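Home Explore Notifications Profile Log in

Soliman
Thread, 9 posts

1/ Monday. Clearing the floor on the ground level so it can be mopped properly before the end of August. I'm keeping track here so I remember where things went.

2/ Straps first. They'd ended up all over the place and I want every one of them in the same tub. Brown one with "caliaitalia" printed down it goes in as well. Roll it, don't fold it, or the lettering creases.

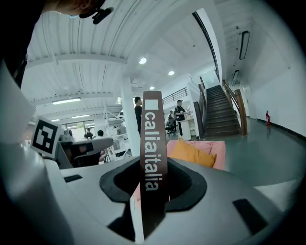 3/ Ordered two more clear tubs from Brurden. 22 litres each with clip lids. The last lot from Trandeo cracked at the corners over winter so I'm not going back there.

4/ Soft things next. Cushions, pillows, anything padded. They stay down until the small stuff is sorted, then go upstairs in one trip. I'm not doing those stairs five times with my knee.

5/ Rule for small boxes: if it has a name on the side, it gets shelved with the name facing out. The "calla" box is going on the second shelf. Pink face to the back, dark edge to the front, so you can read it without pulling it out.

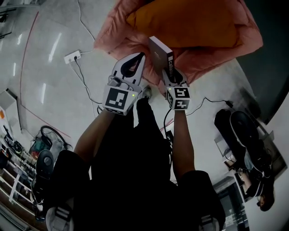

6/ Cords are the slow part. Power strip gets unplugged last. I tape a bit of paper near each plug and write what it runs before I move anything. Did it without labels last year and spent a whole evening putting it back together.

7/ Someone asked what I use on the floor. Bilance floor soap, one capful to a bucket of warm water. The big bottle is 840 mL and lasts me most of a year. Don't use more than a capful or it dries streaky and you have to go over it with plain water. Flat mop, not a string one.

8/ Chairs get rolled out of the way at the very end and I wipe the castors while they're out. An old butter knife gets the hair off the axles. Ten minutes a chair if you haven't done it for a while.

9/ Still to do: find lids for the old bins, take the flattened cardboard to the depot before it closes at 4, put the cushions away. Shelves can wait until the new tubs get here. Will add to this thread when they do.

253 likes 22 replies

About Help Privacy Contact Back to top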